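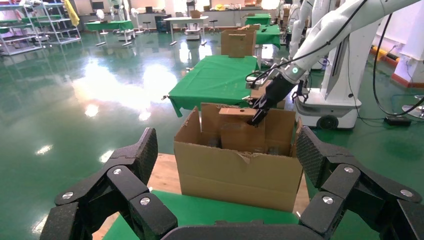
Figure 3. Wrist camera view during a box trial, with the second arm at the inner box.

4. Box Handling Task

After the midterm review our team (Muthoni Nzioka, Bakari Kombo and Heriberto Pacheco) moved from single blocks to cardboard boxes. The task is called Osano in our code. One arm has to reach into an open box and get hold of a smaller box inside it, and a second gripper waits above the near side with its fingers open. Both are driven by the operator.

4.1 Setup

The box stands on a table covered with green cloth. We kept the cloth for every trial so that the background color in the wrist video would stay the same. The boxes are used ones with ragged edges. We did not trim them. Bakari wanted clean boxes for the first week, but the flaps on a new box spring back and the operator ends up fighting them.

4.2 Data

We recorded 146 trials, and 40 of them were set aside for testing. A trial was stopped if it ran past 100 seconds. Trials where the outer box slid on the cloth were kept and marked in the log. Muthoni wrote the script that lines up the joint readings with the video — the first version drifted on long trials and we had to process everything again.

4.3 Problems

The main problem was the view from the wrist. When the fingers are wide open they take up the lower corners of the picture, and anything low and close to them is hidden. Operators learned to come in from farther back. Dark items deep in the outer box were also hard to make out behind the smaller one.

The second problem was timing between the two arms. With one operator on each arm, people waited for each other and the trials got slow. We tried calling out moves, and after a few days most pairs settled on "in" and "hold."

4.4 Remaining work

The policy training run is not finished. Results on the test trials will go in Section 5, and Heriberto is writing the comparison with the block task.

Draft of 2025-05-16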